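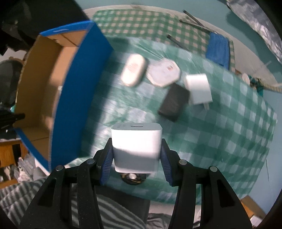 Lomeswood Grasping Group — notes from the bench

I have been asked three times this month what I think of the Kernevau result, so I'm putting it in one place and then I can just send people the link.

The claim goes like this. You collect demonstrations with a hand-held gripper, in ordinary homes, on whatever table is available. You train a policy on them. Then you put a matching gripper on an arm, and it picks up household objects in a home it has never been in. The headline set is 817 demonstrations, and the write-up says 132 test trials.

I believe the first half. Collecting this way is quick, and the mess is real mess. A white power adapter held upright between two ribbed pads, over a green-and-white checkered cloth with other stuff lying on it, is a much better training example than the gray cube on black felt that we all used for years. Our own sessions look like that now and I wouldn't go back.

The second half is where I start grumbling. Read the test section slowly. The trials are spread over 8 objects, and most of those objects are blocks with flat sides and rounded corners. Flat parallel sides are the easiest thing you can offer a two-jaw gripper. If the pads arrive anywhere near the middle, they'll square the object up for you, and the policy gets the credit for what the rubber did (or whatever Kernevau makes its pads from, they don't say).

I'd want to see the flat things. A charcoal block lying on a tablecloth is a different problem from an adapter standing on end, and a bar shaped like soap is different again. The cloth matters too. Push down a little too far and it bunches up in front of the fingers, and then the object moves with the cloth. A person holding the gripper corrects for this without noticing. So the corrections are in the data, but they're tiny, and I'm not convinced a policy trained on a few hundred examples picks them up. There's no breakdown by surface in the write-up. I looked twice.

Then there is the question of what counts as a success. For Kernevau it's "object leaves the table." Wutberg, with a very similar setup, asks for the object to be set down again inside a marked area, and their numbers are a lot less cheerful. I trust Wutberg's more for that reason alone. You can't put the two tables side by side, although I've now seen two talks that did.

What would change my mind? Somebody running the Achari object list, all of it, with the training homes and the test homes kept apart and the failures published. We're trying a small version ourselves, up to 400 demonstrations if the grad students' wrists hold out, with the adapter left out of training completely. My guess is that it still gets picked up and the flat block doesn't. I'll post the numbers either way, probably in August.

Comments are open, but please read the test section first.

We use cookies to remember your settings and to count visits. By continuing to browse this site you agree to our use of cookies. Accept | Manage preferences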